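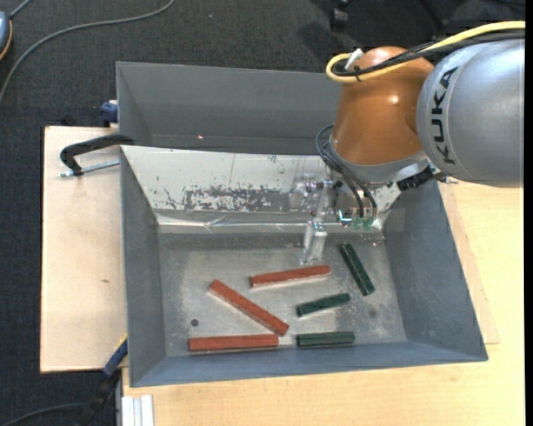
Ereo County wants its duck hunters to believe that a phone app will end the fights over blinds on the Prumis Marsh. The hunters who turned up at the Hoshino boat ramp on Monday evening did not sound convinced.

Starting this fall, the 86 public blinds on the marsh will be handed out through an online draw run by Jinside, a software firm that until now has mostly handled campground bookings. The old system, in which you parked at the ramp at 4 in the morning and hoped, is finished. Entering the draw costs $20 per season, win or lose, and the fee is not refunded.

County officials say the change will be fairer to people who live far from the marsh or work nights. That may be so. They also say it will cut down on crowding at the ramp, which is harder to follow, given that the number of blinds stays the same and every party still has to launch from the same strip of concrete before shooting light.

The county expects 2000 entries in the first year. It did not say how it came up with that figure, and last season's sign-in sheets, which would have been the obvious place to check, have not been released. If the guess is right, the fees alone would bring in $40,000. Officials said the money would go to "marsh access and administration" but could not say how it would be split, or what share Jinside keeps.

There are practical gaps too. Cell service at the ramp is poor on a good day, and hunters will have to show a digital permit to the warden on request. A printed copy will be accepted, the county said, after first saying it would not. Winners who don't show up lose nothing under the draft rules, so a blind could sit empty all morning while people who missed the draw drive home — a complaint raised several times on Monday and answered with a promise to look at it.

One part of the plan drew little argument. Youth hunters will get first pick of the blinds on opening weekend, and they will not pay the fee.

The draft rules were posted in May and have been changed twice. Written comments can be dropped off at the county office in Ereo or sent through the Jinside site, where the comment form was not working when we tried it.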